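GUNDILVILLE – March 20, 2023 – Jullo will open a second distribution center in Gundilville this June, the company announced today. The site on Duggan Road will handle Unik home goods for customers across the region and create up to 300 jobs.

Hiring begins next month for warehouse, office and driving positions. Full-time employees will receive health coverage and 20 days of paid leave in their first year. 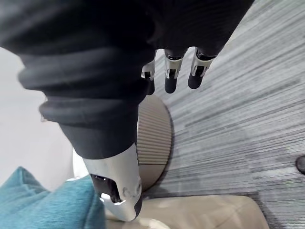 Jullo has operated in Gundilville for five years. Its existing center will remain open with its current staff and hours.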